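List Archive
Home | Threads | Authors | Search | Older | Newer

Subject: Re: Washing fleece throws - pilling and matting
Date: 26 January 2022
Views: 1,487 | Replies: 9 | Share: 3

> Hello all. New to the list, have been reading the archive for a month.
> I have three fleece throws and a heavier fleece blanket that were soft
> when I bought them and are now sort of clumpy. The pile lies down in
> patches and feels rough if you stroke it one way. I wash them with the
> towels on warm and dry them on the regular setting. I use a fabric
> softener (whatever is on sale). Two questions.
>
> 1. Is there any way to bring the pile back, or is it finished?
> 2. What should I be doing from now on?
>
> Also the heavy one has started to shed on dark clothes. I saw somebody
> mention vinegar in an older thread but could not tell if it was for
> fleece or for wool.

The vinegar thread was about cotton towels, if it's the one I remember. Wool got mixed in around the middle of it, so I can see why it was hard to follow. I'll take your questions in order and then add a few things on drying, where I think most of your trouble started.

First, what you have is almost certainly polyester. Check the sewn-in tag. If it says 100% polyester, everything below applies. If there is any wool or acrylic in it, ignore what I say about brushing, and be more careful still about heat.

Polyester pile goes rough for two main reasons. One is heat. The fibers are fine, and a hot dryer can soften the ends enough that they curl and stick to their neighbors. When that has happened you can improve the feel a little but you will not get the original surface back. The other reason is residue. Softener and too much detergent leave a coating, the coating holds lint, and the pile sticks together in clumps. That kind can be fixed most of the time. Many throws have both problems at once, so you won't know how much you can recover until you have cleaned the residue out.

What I do for residue:

Wash the throw by itself in cold water with no detergent at all, on the gentle cycle, with half a cup of plain white vinegar in the softener compartment. If you see suds during that wash, there was a lot left in it. Run it again without the vinegar. Repeat until there are no suds. My worst one took four rounds. It was a Zudura throw that had been through several years of shared laundry room dryers and softener sheets, and it came out usable, though the corners never recovered.

Then shake it hard, outdoors if you can, and dry it on no heat or hang it. While it is still slightly damp, brush it in one direction with a soft brush. I use a pet slicker brush with the coated tips, from Nalutow. Any brush like that should do, but avoid bare wire ends because they catch the backing and pull loops through. Use short strokes and hardly any pressure. Do a small patch at a corner first and let it dry completely before you decide whether it was worth it.

Pushing the pile together with your fingertips is a fair test of where you stand. On a good one it bunches up into a soft ridge and the individual hairs stay separate.
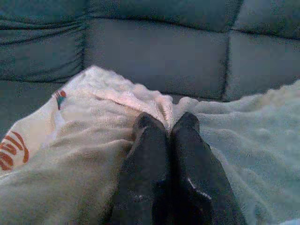 Off-white fleece blanket, pile a little matted but still plush.

If your pile stays in hard little beads when you do that, the ends have fused and brushing will only pull them off. You can shave the beads with a fabric shaver. It makes the blanket thinner, so I would only do it once, and only on the side that touches you.

Now for the second question, what to do from here.

Don't wash fleece with towels. Towels shed cotton lint and fleece grabs all of it. The lint then works down into the pile and forms the cores of those clumps. I wash throws two at a time with nothing else in the machine, or with other polyester such as pullovers turned inside out. Zip up any zippers.

Use cold water, the gentle cycle, and a small amount of liquid detergent. A tablespoon is plenty for two throws. Powder doesn't always dissolve in cold water and you can end up with grit in the pile. No softener, and no dryer sheets either. They make fleece feel nice for one or two uses and then it gets worse each time.

Wash less often. A throw that lives on the back of the couch doesn't need a wash every week. I do mine once a month in winter and shake them out in between. If there's a spill, spot clean with cool water and a drop of dish soap, blot it, and let it dry flat.

Skip the fast spin if your machine lets you choose. I keep mine at 400 or the nearest setting to it. The throws come out heavier, but they don't have the hard creases that a fast spin presses into them. Those creases are where I see matting start. My previous machine was a Kozłowski with only one spin speed, and every blanket that went through it got the same crease across the middle. I ended up stopping the cycle partway and pressing the water out over the tub, which I don't recommend if you have a bad back.

Drying. Hang them if you have room. Over two parallel lines is better than over one, because the weight is spread out and you don't get a ridge. Fleece holds very little water compared with cotton and mine dry overnight indoors, even in December with the windows shut. If you have to use a dryer, use air only or the lowest heat, and take them out while they are a bit damp. A clean tennis ball or a wool dryer ball helps to lift the pile. Clean the lint screen before you start, because whatever is on it can end up back on the blanket.

On the shedding, it's normal for a new blanket and less normal for an old one. If yours has only started recently I would suspect that the fibers have become brittle from heat and are breaking. Two cold washes on their own should take out most of what is already loose. If it keeps on after that I don't know of a cure. I turned one of mine into a liner for the dog crate and another went under the tent floor for camping - both still in use.

One more thing about shedding. Fleece sends a lot of fine fiber down the drain with every wash, more when the blanket is old. I use a Jedement wash bag for the throws. It's a fine mesh bag that keeps a good part of the fluff in, and you pick it out of the corners by hand afterward. It does slow down the rinsing, so be strict about the detergent if you get one. The large size will hold one heavy blanket or two throws. Don't stuff it full, or the middle won't get clean.

Storage, since spring will come eventually. Don't use vacuum bags for anything with a pile. I left two throws in one from spring until fall and the fold lines were still there a year later. Roll them loosely and put them on a shelf, or in a cotton pillowcase if you have dust or moths. Moths don't eat polyester but they will eat whatever has been spilled on it.

For those who asked off-list about the heavier blankets with a woven backing, I have only owned one and I treat it the same way, except that I dry it flat over a rack. The backing shrank slightly the first time and the edges have been wavy ever since.

If anyone has tried the conditioner soak that was mentioned last winter (hair conditioner in a tub of lukewarm water), I'd like to hear how it held up after a few washes. My guess is that it coats the fibers the same way softener does, but I haven't tried it and I might be wrong.

To the original poster, please write back after the vinegar rounds and say how many it took. It would also help to know what the tag says on the heavy one.

--
Household Textiles list
Subscribers: 3,613
Reply to list | Reply to sender | Unsubscribe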